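Consent at the bedside should carry more weight than it does

Most provinces ask residents to record a donation decision when they renew a licence or health card. The record is then stored and, in a good share of cases, never looked at again by the person who made it. My argument concerns tissue rather than solid organs, and specifically the interview that follows a death.

A tissue referral can be made for many hours after the heart has stopped. Corneas, skin, bone and heart valves each have their own recovery window, and the coordinator has to reach a family member by telephone, often before 9 a.m. The standard questionnaire at our regional bank runs to 99 items. Joanne Gosling, who trained coordinators there for four years, timed the calls and found that they took up to 35 minutes.
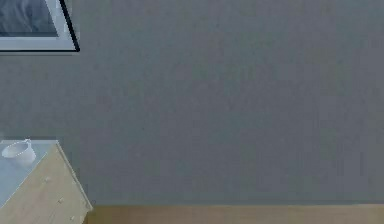 The length is defensible on safety grounds. The order is not. Travel history and medication come first, and the authorization wording, which determines whether the rest is needed at all, arrives on page 3. Toon Geerts has proposed reversing the sequence: confirm the registered decision, explain what it covers, then proceed to the medical history. I support the proposal, with one reservation. A registered decision should be presented as a decision already made — the family is being informed, and asked to help carry it out. Phrasing it as a fresh request invites a second vote.

The usual objection is that relatives in shock need time before any mention of consent. I accept that they need time. They are not given it by a coordinator who asks about dental work and tattoos while the purpose of the call stays vague.

Revising the script requires no new legislation and very little money. The Ader working group is due to review the form in October, and the order of questions should be the first item on its agenda.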